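Garongate Community Workshop
Build Course in Small Robotics
Handout 3: Cable Routing, Fingers and the Picking Station

Prepared by Jin-sol Kang for participants in the evening course

1. Purpose of this handout

This handout covers the third stage of the shared arm build. Participants are expected to have completed the base and shoulder work set out in Handout 2 and to have had their bolt torque checked and signed off in the build log. Those who missed the July session should arrange a bench time before continuing.

The arm is shared property of the workshop. Changes to the base, the rail or the supply wiring must be entered in the log before power is restored. Changes to the fingers may be made freely, provided the original set is returned to the Iken drawer.

2. Cable routing

Most faults reported during the last course were traced to cables. The main cable must have enough slack to allow full travel of the wrist, but it must not hang so low that it can be caught by the fingers. Participants should move the arm by hand, with the power off, through the complete range before fixing any cable tie.

The following points are assessed:

Slack at the wrist. Turn the wrist 90 degrees in each direction. The connector must not take any load at either end of the turn.

Sleeve. Braided sleeve should be fitted over the full run outside the arm. Cut ends are to be sealed or taped so that they do not fray into the bearing.

Strain relief. A cable is to be held at a fixed part of the arm before it reaches a connector. A connector is not a strain relief.

Participants using the older Pyo wrist board should note that its socket faces the other way – the cable approaches from the outer side and needs a longer loop.

3. Fingers

The fingers are printed parts and are treated as consumables. Print files are kept on the workshop computer in the Carkbridge folder, under the name of the person who last revised them. Please do not overwrite a file. Save a new copy and add a line to the log stating what was changed.

When fitting a finger, seat it by hand, start both screws, and tighten them in turn. Overtightening splits the part along the layer lines. A finger that shows a white stress mark at the screw hole must be discarded even if it still holds.

Pads may be changed between trials. A soft pad grips cloth well and wears quickly. A hard pad lasts longer but tends to push light items away before closing on them. Each group should try both and record the results separately.

4. The picking station

The exercise for this stage is picking from an open paper bag. A bag is harder than a tray: the walls move when touched, the rim can fold in, and the contents settle against one another. It is also cheap to replace.

Prepare the station as follows. Open the bag fully and turn the rim outward. Tape it to the work surface and press the tape down well, particularly at the corners. Lower the arm by hand with the power off and confirm that the fingers can enter without touching the rim. Place the items in the bag without arranging them.

Items should be soft and of different kinds. Plush toys, cloth and rubber bands are all suitable. Glass, batteries and anything with a sharp edge are not permitted in the bag.

Each group carries out 30 attempts. An attempt ends when the item has been lifted clear of the rim or when the fingers have closed and opened again without it. If the tape lifts during a run, stop the arm, replace the tape, and repeat the attempt. Contact with the bag wall is noted but does not count as a failure.

5. Safety

Hands are kept out of the bag whenever the arm is powered. One member of each group stays at the stop switch for the whole run and has no other duty – this includes note-taking. Long hair is tied back and lanyards are removed. The work surface is to be brushed clean before the next group begins.

6. Work to be submitted

Each group submits its attempt sheet, a short note on the pads used, and a sketch of the final cable route with the fixing points marked. Sketches may be done by hand. Sheets go in the tray beside the Iken drawer and will be returned with comments before work on Handout 4 begins.
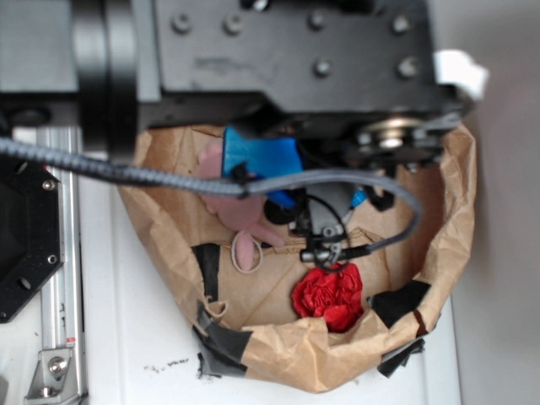
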